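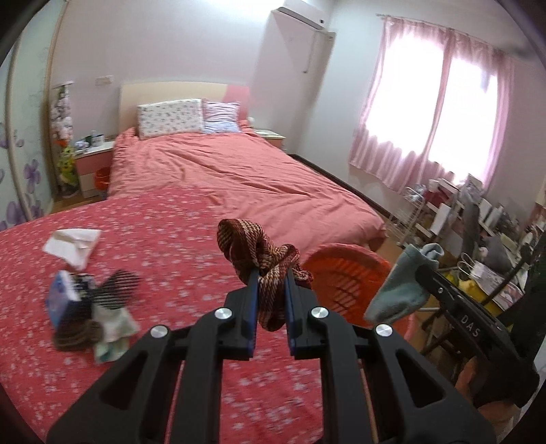 Figure 3. Two socks, an orange laundry basket, and small household items lying on a red floral blanket.

4.2 Does the diary measure laundry at all?

The standard claim in this literature is that time spent on laundry has fallen steadily since the washing machine became common, and that what remains is small enough to ignore when the burden of housework is estimated. We doubt the second half of this claim and are not fully convinced by the first. Both rest on diary data, and diaries record laundry badly.

Consider what a respondent is asked to do. The Sadbridge diary, which we used for comparability with earlier work, divides the day into fixed slots and asks for one main activity per slot and, if the respondent wishes, one secondary activity. Loading a machine takes a few minutes and disappears inside whatever else filled the slot. Hanging things up has a better chance of being written down. Sorting, pairing, folding and putting away are often spread over an evening or several days, and they are mixed with other small jobs. Figure 3 gives a fair idea of the problem: a hairbrush and a crumpled tissue lie near the socks and the basket. A person clearing that blanket could call the job laundry, tidying, getting ready for bed, or nothing in particular. The codebook allows any of the first three and has no guidance on choosing among them.

Earlier authors have treated this as noise. The usual argument is that some tidying is coded as laundry and some laundry as tidying, so the errors cancel. We have not found a study that tests this, and there is little reason to expect it. Errors cancel when they run in both directions at a similar rate. In our material they run mostly one way. Of the 2530 diary entries that mentioned clothes, bedding or towels in the free-text column, a large share had been coded under general tidying, child care or "other home activity." Entries coded as laundry that described something else were rare, and most of those were plain clerical mistakes.

The coding was done by two people working separately. Disagreements were settled by discussion, a procedure that sounds more reassuring than it is. Selma Hoxha went back over a subset of the settled cases and found that the final code usually matched whichever coder had argued first. We report agreement rates in the appendix because reviewers expect them. They tell the reader that two trained people with the same codebook tend to reach the same answer, and they say very little about whether the codebook is any good.

4.3 The follow-up interviews

To see what the diaries were missing, we interviewed 40 of the 200 participating households, drawn evenly from the Grisalholm and Wattimena samples. Each interview began with the household's own diary on the table. The interviewer, in most cases Ikhsan Rahman, picked out an entry and asked what had been going on at the time. No prompt mentioned laundry until the respondent did.

Three things came out of these conversations, and we hold them with different degrees of confidence.

The first is that people do not think of pairing socks as laundry. This came up so often that we are willing to state it firmly, at least for our two sites. "That's what I do while the news is on," one respondent in Wattimena told us, and when asked whether she had entered it in the diary, she said it had not occurred to her. Another described laundry as finished once the machine was empty. Everything after that was "putting stuff where it goes."

The second is that unfinished laundry has a cost that no time diary is built to catch. Respondents spoke of clean clothes on a bed that had to be moved to a chair at night and back again in the morning, sometimes for days. Each move is trivial. Whether the total matters is another question, and we would caution against the enthusiasm with which some writers have taken up terms such as "mental load" to cover this sort of thing. Several of our respondents did describe the pile as a nuisance that stayed on their minds. Several others said they did not notice it, and we have no grounds for deciding that the second group was fooling itself.

The third concerns who does the work. In mixed-sex couples, both partners tended to report that they did most of the sorting. This is a familiar result for many household tasks, and it is tempting to conclude that one partner is exaggerating. We would put it more weakly. Each partner sees all of his or her own sorting and only some of the other's, and the question "who usually does this?" invites a guess. Our interviews cannot say who is right. Neither can the diaries, for the reasons already given.

4.4 Comparison with the Zumham estimates

The Zumham panel, with its 1000 respondents, is the source most often cited for a long-term decline. Its size is a real advantage, but size does nothing for a definition that shifts. In the first wave, ironing, mending and folding were each listed under laundry on the diary's front page. Later waves dropped the list to save space. From then on, respondents had to decide for themselves what the word covered, and if they were anything like ours, they decided that it covered the machine and the clothesline. Part of the reported decline falls exactly between those two waves. The panel's own technical report, last revised on 2019-08-31, notes the change of layout and draws nothing from it.

We do not claim that the decline is an artifact. Machines do save labor, and people iron much less than their grandparents did. Our objection is to the precision with which the decline is quoted, often in minutes per week, when the activity being timed was never pinned down. An attempt to recode the early Zumham waves under the later rules might settle the matter. We asked for access to the original diaries in November and were told that the free-text columns had not been kept.

Until something better is available, we treat the diary figures in Section 5 as a lower bound on laundry time and make no use of the trend.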